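About Bultstead Evening School

Bultstead teaches adults in the evenings and at the weekend.
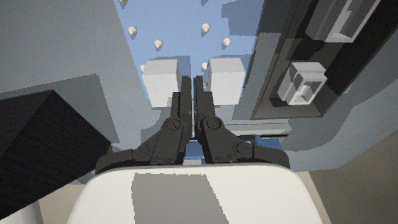 Quang Tăng wrote to us after his second term that he had put off learning to keep accounts for most of his working life, and that what got him through was having the same teacher every week and being allowed to ask the same thing twice. We have kept his letter, and new teachers are given a copy.

The school opened in two rented rooms over a shop in Dranatden. There was one course, in bookkeeping, and it ran on two evenings a week. English for work was added the year after, then maths, then a reading and spelling class that was meant to last one term and is still going. We moved to the present building in Irkis Road when the shop was sold. It has nine classrooms, a small library and a kitchen which students may use before class.

What we teach

Our courses fall under four headings: English and maths, bookkeeping and office work, languages, and practical subjects. The practical list changes from year to year. At the moment it includes dressmaking, bicycle repair, home wiring for beginners and upholstery. Languages on offer are French, Spanish, Polish and Vietnamese, with Portuguese starting when enough people have put their names down.

Most courses run for ten weeks. Classes start at 6.45 in the evening and finish at 8.45, with a short break. The Saturday classes run in the morning and cover the same ground as the evening ones, so a student who changes shifts at work can move from one to the other without losing a place. Please tell the office before you swap.

There are no entry requirements for any first-level course. For second-level courses we ask you to come in for a short talk with the teacher. Bring any certificates you have, but do not worry if they are lost or were gained in another country.

Our students

We had 445 students last year. The youngest was 19 and the oldest was 83. Since the school opened, 3,764 people have finished at least one course with us. Some come for a qualification they need at work, some to help their children with homework, and a fair number in the dressmaking class have been coming for years and have no plans to stop.

Class sizes are kept to 14. In the reading and spelling class the limit is eight.

Our teachers

All our teachers are part-time. Several have day jobs in the trade they teach — the upholstery teacher has her own workshop — and others teach in schools or colleges. Every teacher is observed once a year, and students fill in a form at the end of each course. Changes made as a result are put up on the board by the front door.

Fees and help with costs

Fees are set each August and printed in the course list. You can pay for the whole course at once or in three parts. English, maths, and reading and spelling are free to anyone living in the town.

The Haddadin Fund pays for books, tools and bus fares for students who would find these hard to meet. It gave out 200 small grants last year. The form is one page long and can be handed in at the office at any time of year.

The library

The library holds 4,000 books, mainly textbooks, dictionaries and easy readers. It is open from 5.30 on teaching evenings. Former students may go on borrowing after their course has ended — ask for a green card.

Finding us

The entrance is at the side of the building, up a ramp. All classrooms but two are on the ground floor, and there is a lift to the others. The car park is small and usually full by 6.30. Bicycles can be left in the covered yard at the back.

The office is open from 3.00 to 9.00 on teaching days.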